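Renting Out the Old Mill: An Events Plan for Sketthorpe
Final report, Introduction to Hospitality Management

1. Background

Our group was asked to take an underused building and make it earn its keep. We picked the Sketthorpe mill, on the Clakham side of the river, mainly because two of us could walk there. It has one big hall upstairs, a smaller room below, and a parking lot that floods when it feels like it.

The owner's current plan is to wait for weddings. In the year we looked at, three came. Our plan is weekday meetings, which are less romantic but happen more often.

2. What we looked at

We visited two competing venues. Caldeira is the fancy one, with seating for 300 and a coffee charge that made us put our cups down. Tokville is cheaper and closer to the highway, and its meeting rooms are named after trees that do not grow in this state. Both were booked solid through January.

We also sent a short survey to local offices, clubs and college departments. Most people who answered wanted parking, decent wifi and lunch on time. One wrote only "chairs" – we have treated this as a comment on comfort.

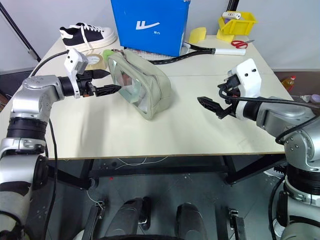 Figure 1. Two robotic arms and a sage-green pouch on a white tabletop.

3. The proposal

The downstairs room would be set up for 75 people in rows, or fewer at tables. We would sell it by the half day, with one price that includes coffee, a screen and somebody who knows how to turn the screen on. The upstairs hall stays free for evening events, so the owner can keep waiting for weddings if he likes.

Our budget (Appendix B) assumes more than 2 bookings a week. Below that, the heating bill wins.

4. Problems

The stairs are steep and there is no elevator, so upstairs events are not open to everyone. Our first draft fixed this with a line reading "install elevator," which our instructor circled and priced for us. The second draft moves all daytime business to the ground floor and asks for a ramp at the side door.

We did not solve the parking lot.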